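Section 4. Recording Your First Laundry Set

By now you should have Zuketent installed on the station computer and both arms passing the joint check from Section 3. If the joint check is still complaining, go back and sort that out first. I've tried recording around a sulking wrist and I lost an entire afternoon of takes.

This section walks you through one full recording session with the Prarard two-arm station, from a bare surface to a folder of examples that the trainer will accept. I wrote it the way I run it myself at Britau, so a few of these habits are mine and you may find your own. The task is clothes into a basket, which I like as a first task (it's forgiving, and you'll learn more about your own driving than from any amount of block stacking!).

Last revised 29/09/2018. Menu names match the Sebastian recorder that ships with the station.

4.1 Before you start

You'll need the padded surface, a laundry basket, and a few soft garments. Pick clothes in a color that's easy to tell from the surface. The padding is gray, and I'm fond of red on it. Gray sweatpants can come later, when your policy is doing well and you feel like humbling it.

1. Brush the surface clean and pull the cover smooth. Old creases can look a lot like fabric edges on the wrist cameras.

2. Set the basket beside the left edge of the surface, close enough that the left arm can reach over it without stretching.

3. Drop a garment on the surface from waist height and let it land how it lands. Please don't arrange it. I know it's tempting to make it pretty, but a tidy pile teaches the arms to expect tidy piles.

4. In Sebastian, choose Session, then New, and type a task line in plain words. Mine says "put the clothes in the basket." Keep the same line for the whole set, down to the punctuation.

5. Bring both arms to the ready pose with the fingers open.

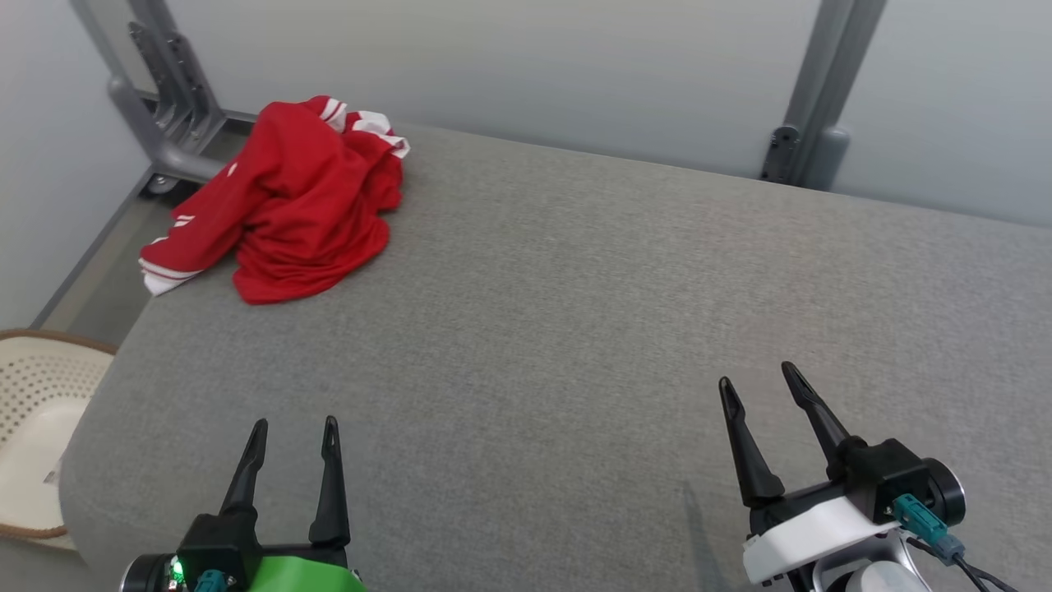
Figure 4-1. Both grippers open, one garment toward the far left corner.

Take a good look at the head view before you go any further. You want both pairs of fingers showing at the bottom and the garment in full view. It's fine if the basket is only partly visible. I fussed over that for ages when I started, moving the head camera back a little at a time, and all I got for my trouble was smaller clothes.

Note: Trace the connector cables with your eyes each time you go to the ready pose. A cable that hangs nicely at rest can still snag when the wrist rolls.

Caution: Keep your hands off the surface whenever the arms are live. To move a garment, press Hold, wait for the tone, then reach in. The fingers come to a point and they close faster than you'd think.

4.2 Recording a take

1. Press Record and count to two before moving. The trainer likes a short still stretch at the front of each take.

2. Bring the nearer arm in over the garment. Come down from above with the fingers open and pointed at a fold. Folds are your friends; a flat stretch of cloth gives the fingertips nothing to get hold of.

3. Close the fingers and lift straight up until the cloth clears the padding. If a sleeve drags, keep going. Dragging sleeves are part of life and the system needs to see them.

4. Carry the garment over the basket, lower it a little, and open.

5. Return to the ready pose and press Stop.

Then mark the take Good, Retry or Bad. I use Good for anything that ends with the clothes in the basket and no wild swinging, and Retry for takes where I missed a grab but recovered. Don't throw the Retry takes away! They're some of the best material you'll collect, as they show the arms how to get out of trouble. Bad is for dropped connections, collisions, and the times I sneezed on the controls.

Sebastian cuts a take off at 183 seconds. If you're bumping into that limit you're driving too carefully, or there's too much on the surface. Go back to one garment for a while.

4.3 Adding more garments

Once one garment feels boring, put out two. Leave a clear gap between them for the early takes, then let them creep closer together as the set grows. Jerseys are great for this stage. They're slippery, they bunch up into odd shapes, and the numbers and lettering never look the same way twice once they're crumpled.

Before each two-garment take, open the wrist view and check what the fingers see from the ready pose.
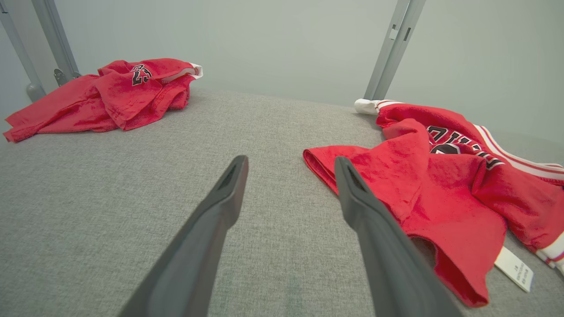 Decide which garment you're going for first and stick with your choice until it's in the basket. Hovering in the middle while you make up your mind gets recorded too, and I've watched a trained policy do a perfect imitation of my dithering. It was a bit embarrassing, as it hung there over the bare cloth, drifting left and then right, exactly the way I do.

Mix up the order, though. Left first on some takes, right first on others. If you always start on the same side, you'll get a station that only knows how to start on that side. I swap every time I refill my coffee.

Note: Leave the care labels on. I used to snip them off for neatness, and then the arms met a shirt with a label and tried to pick it up by the label.

Caution: Don't pull against a caught garment. If a fingertip gets stuck in mesh or an armhole, press Hold, open the fingers from the menu, and free the cloth by hand.

4.4 How many takes?

Everybody asks this one. My first usable laundry set had 900 takes, and I'd tried training at 800 without much joy, though I'd also tidied up my driving in between, so don't read too much into it. The set I use now has 2,611. Start small, train, watch what goes wrong, and record more of whatever went wrong. That loop will do more for you than chasing a big number.

Take breaks. My takes get sloppy when my shoulders get tired, and I can see it in the playback before I feel it.

4.5 Saving the set

1. Choose Session, then Close. Wait for the counter to stop before you unplug anything.

2. Open Review and play a handful of takes from the start, middle and end of the session. Check that the head view and both wrist views line up in time. A gripper that closes in one view and is still open in another means the clocks have slipped; run Sync from the Tools menu and record a test take.

3. Choose Export, then Zuketent. Bad takes are left out automatically, and Retry takes are kept unless you untick the box.

4. Copy the export folder to a second drive before clearing the station.

When the export finishes, leave the arms in the rest pose and switch off the power at the base. Training is covered in Section 5.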